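Bernuvcombe Residents' Forum
Board: Community Kitchen and Hall Matters
Topic: Proposed change to the cleaning period between kitchen bookings

G_Murthy (Bookings Secretary)
Members are asked to note that the present arrangement for the shared kitchen at Baptiste Hall will be reviewed in February. At present, 40 minutes are left clear between one booking and the next, during which the outgoing group is expected to clean the kitchen, return all equipment and sign the sheet by the door. A proposal has been received to shorten this period so that a further booking may be offered on Monday evenings. Views are invited on this thread. They will be collated and put before the hall meeting without alteration.

Gangadharan Murthy

Pradindale_Supper_Club
On behalf of the supper club, I wish to record our objection. The present period is already tight. Our members must wash the large pans by hand, and the sink will not take more than one at a time. On occasion we have also had to deal with what was left by the group before us, and that is time for which we have paid. Should the period be shortened, we would request a corresponding reduction in the hire charge.

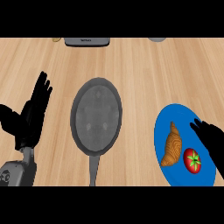 I would add that the worktables need proper care. The wood should be wiped along the grain and dried by hand, and the oil applied last spring has already worn thin near the sink. A hurried group will leave standing water, and the cost of putting that right falls on every hirer.

tollgate77
I must respectfully disagree with the previous contributor. The bread group has used the kitchen for three years and has never required the full period. The work can be completed comfortably if washing up is done during the session and not left to the end. It seems unreasonable that another group should be refused an evening on account of the habits of one.

Pradindale_Supper_Club
The bread group uses tins and bowls. We serve a cooked meal. The two are not comparable, and I would ask that remarks about habits be withdrawn.

tollgate77
I am content to withdraw the word. The point stands.

I_Mbeki
May I raise a matter which neither party has mentioned? The conditions of hire, at paragraph 5, state that the kitchen must be left "in a fit condition for the next user". No standard is given. In my view most of the disputes recorded over the past year arise from that omission and would arise whatever the length of the period. I would propose the following wording for consideration:

All pans, boards and utensils to be washed, dried and returned to the marked shelf.
Worktables to be wiped and dried.
Hob and extractor to be switched off at the wall.
Food waste to be removed from the premises.
The sheet to be signed by the named hirer only.

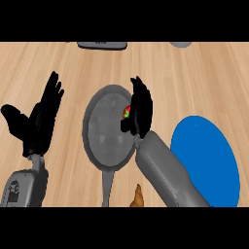

If the meeting were minded to adopt this wording, I would support a shorter period on a trial basis, limited to Mondays. The full period should remain in force at weekends, when meals are served.

Ignacio Mbeki

Fiditz_Lane_Resident
I write as a neighbour and not as a hirer. An additional evening booking would mean a later finish and further vehicles in Fiditz Lane, where parking is already a source of complaint. I trust that the meeting will give this proper weight. I would also ask at what hour the extractor fan is to be turned off, as it can be heard clearly from the rear bedrooms.

G_Murthy (Bookings Secretary)
In reply to the last post, the extractor must be off by 9.30 p.m. under the present conditions, and no change to that hour is proposed. Parking will be listed as a separate item.

Mr Mbeki's draft wording has been added to the papers. I would be grateful if hirers could say whether they have any objection to the fourth line, as there is at present a bin in the yard which several groups use.

tollgate77
The bread group has no objection, although we produce very little waste. I would ask that "dried" be taken out of the first line. A rack is provided for that purpose.

Pradindale_Supper_Club
We would oppose that amendment. Items left on the rack are invariably in the way of those who follow. As to the yard bin, we rely upon it and would wish it to be kept.

I_Mbeki
I should prefer the first line to remain as drafted, but would accept an exception for the yard bin, provided that its lid can be closed.

G_Murthy (Bookings Secretary)
Both points have been noted. This thread will remain open until the papers are issued.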